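Visita a la feria textil de Vemmont

La feria de ropa de casa de Vemmont se celebra todos los años en junio, en la antigua hilatura de Skundum. Entré a las diez, con la cola ya en la calle. La entrada cuesta 2000 pesos e incluye el plano de los puestos, que son 76. Yo iba a ver colchas estampadas.
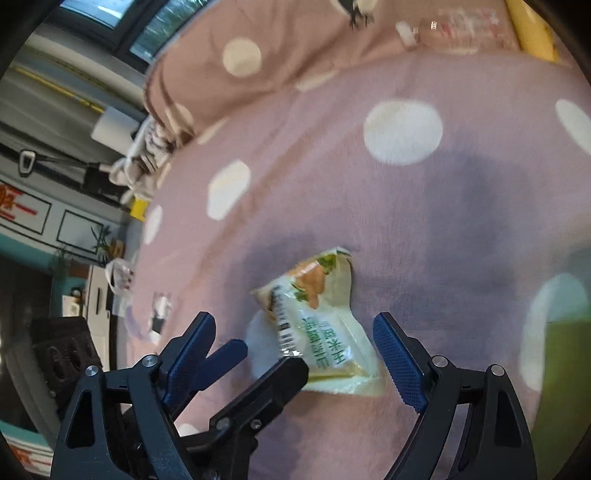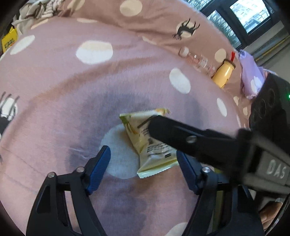
Colcha rosa con lunares y, encima, un paquetito de algo para picar.

Un lector de la crónica anterior pregunta si las telas de Loton encogen, porque las suyas perdieron un palmo de largo. En el puesto me dijeron que el algodón sin prelavar encoge siempre y que conviene comprar la medida siguiente. Tienen también una línea prelavada, la 502, algo más cara.

El taller de Opoku hacía demostraciones de estampado con rodillo en la nave del fondo. Se ve bien desde el lateral – de frente tapa la máquina de secado. Cada pieza sale de 100 metros y se corta allí mismo. Los retales se venden al peso a partir de las cinco, en la puerta trasera.

Para comer hay una cantina pequeña y cara. El autobús de vuelta sale de la plaza, a diez minutos andando.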